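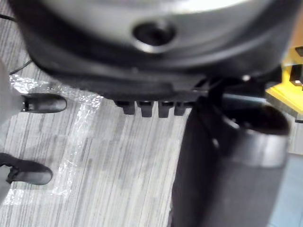

So is the Timstead choir still doing the summer concert in the old Keogh chapel?
We are, in June as planned, but with a shorter program and an earlier start.

Those were the first two things anybody wanted to know, so I've put them at the top. Hello from your stand-in secretary! Gobnait is chairing this year, which leaves me (Enikő Pap) with the notebook, and I write slower than you all talk, so please shout if I've got something wrong.

Last minutes
Agreed, with one fix. It was the altos who asked for the extra rehearsal, and the tenors would like it known that they did not.

Program
We spent most of the evening on this. Gobnait Mac Giolla had us down for eleven pieces and we sang through the running order in our heads and got to nearly two hours, and the chapel pews are what they are. We dropped the two spirituals we did at Christmas and the long Latin one with the page turn. I was sorry about the Latin one - I'd finally learned it - but it can come back in the fall. That leaves 8 pieces, with a break after the fifth. The sea songs stay. Gobnait wants them off the book, words and all, and there was some groaning at that.

Start time
Moved to 5 p.m. so the families coming over from Gurnov can get the last bus home. The basses asked if they could still have supper first. They can have it after.

Money
We have 248 dollars in the music fund, which is less than I'd hoped after the bake sale, but we did buy those folders. The Nevent hall people have raised the rent for our regular rehearsals starting in September and we'll need to talk about dues before then. I said I'd write and ask if they'd hold the old price for us through the end of the year. The chapel is free for the concert, we just pay for the piano to be tuned.
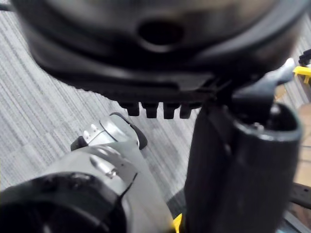
On the piano, the middle pedal sticks and the tuner says he can look at it on the same visit. Gobnait will meet him there with the key. We also talked for a good while about which side it should stand on. The sopranos couldn't hear it last year and I could hear nothing else, so we're trying it on the left and turning it a little toward the back row.

Tickets and flyers
Same price as last year, kids free. Somebody suggested printing 3000 flyers because it works out cheaper per sheet, and I'm afraid I laughed out loud (sorry!). We'll do a small batch for the library and the bakery window, and everyone takes a few for their own street. The wording needs to be with me before the next meeting, including how we're spelling the name of the chapel this time.

What to wear
Black, with something blue. Scarf, tie, socks, whatever you like. We went around on this for longer than I'm willing to write down.

Anything else
The lost green umbrella is still lost. We need two more people to help with chairs before the concert and one to stand at the door. Rehearsals carry on as usual until then, plus the extra one for altos, and please bring a pencil!

Next meeting is at 7 p.m. after the first rehearsal in June, same room. Gobnait is bringing the running order typed up and I'm bringing cookies.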